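Chapter 7
Comparing Grippers on Hand-Held Objects

7.1 Why the object matters

A gripper's data sheet gives its stroke, its closing force and its mass. These figures are needed, but they do not tell an engineer how the gripper will behave with a particular object in its jaws. In this chapter we set up a comparison between grippers using small things that people handle every day, and we use a whiteboard as the work area for most of the exercises.
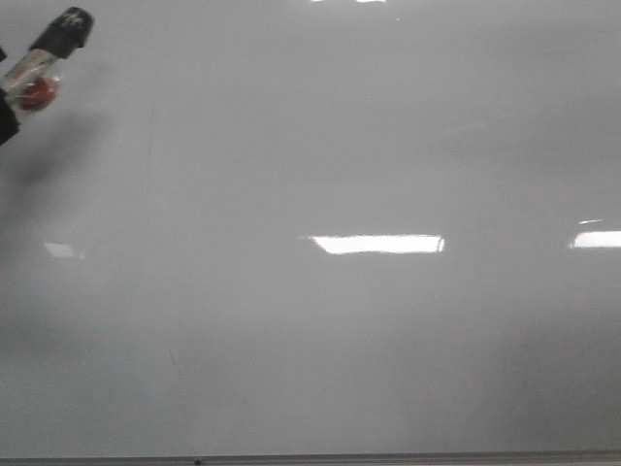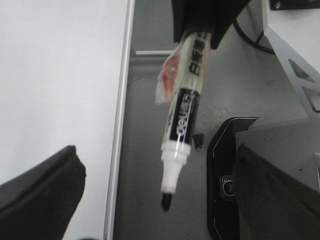 Figure 7.1 Two objects held by a gripper during whiteboard work. First: a small clear bottle with a black cap. Second: an uncapped whiteboard marker, seen from a camera at the wrist.

Both objects in Figure 7.1 are small and longer than they are wide, and a catalog might list them under the same heading. For the person choosing a gripper they pose different problems. A thin-walled bottle may give under the fingers, so the width of the closed gripper depends on the force applied. A marker barrel is stiff, and its width can be treated as fixed. With the marker, the difficulty lies at the other end. The nib has to meet the board at a chosen point and angle, and any rotation of the barrel in the jaws moves the nib away from that point.

The distance from the fingers to the working end of the object is called the overhang. The longer the overhang, the more a small slip at the fingers is magnified at the tip. A marker pinched near its upper end has a long overhang. Moving the grip toward the nib shortens it, but the fingers may then strike the board before the nib does when the marker is tilted.

7.2 What is being compared

Three properties are measured in this chapter.

Grip repeatability. The gripper picks up the same object from the same fixture many times, and the position of the object in the jaws is recorded each time. The spread of these positions is the result. The average is of less interest, since a constant offset can be corrected in software.

Holding under side load. The object is pushed at its free end with a known force, and the angle through which it turns in the jaws is measured. The test is made with the object both vertical and tilted.

Release. The gripper opens and the object must leave both fingers at the same time. Soft finger pads often do well in the first two tests and poorly in this one, as the object clings to one pad and is dragged sideways.

Speed is left out. Cycle time depends on the arm and the controller as much as on the gripper, and it is treated in Chapter 9.

7.3 A worked comparison

The data used in this chapter come from a trial run by Grażyna Makowska and Walid Hattar for the packaging firm Krajewska. The firm had to choose between two parallel grippers, the Fluton and the Clarkeo, for a station that would handle bottles and pens on the same line. The trial report is dated March 18, 2022.

Each gripper made 300 picks of each object. Finger pads were replaced after every 60 picks, so that wear would not be mistaken for a difference in design. The side-load test was repeated 50 times with each combination of gripper and object.

The Clarkeo gave the smaller spread with the marker. Its fingers have a shallow V groove, which centers a round barrel as the jaws close. With the bottle the order was reversed. The flat pads of the Fluton touched the wall over a larger area, and the bottle kept its shape at forces that left a visible dent under the edges of the groove.

Makowska recommended the Fluton with a second set of grooved fingers. Hattar's objection, printed as an appendix to the report, was that changing fingers between objects would add a step that the trial had not tested. The firm ordered a further run of 1,000 picks with finger changes included, and this was completed in July. Its results are given in Table 7.4 and are the subject of Exercise 12.

7.4 Placing the cameras

A comparison of this kind needs at least two views. A fixed camera shows the object against the board and does not move with the arm, so it can be used to check where the object is in the room. A wrist camera moves with the gripper. It shows the object in the jaws at close range, and a slip between two images appears directly as a change in angle.

Whiteboards are reflective, and ceiling lights produce bright patches on them. An edge-finding routine may take the border of such a patch for the edge of an object. The usual remedies are to move the fixed camera, to mask the patches in software, or to turn off the fixture responsible. Shadows must also be considered. The shadow of a held object can be soft and wide, and thresholds should be set with the object in position and the lights as they will be during the test.

Before going on to Section 7.5, students should review the definition of standard deviation in Chapter 2 and the friction cone in Chapter 4.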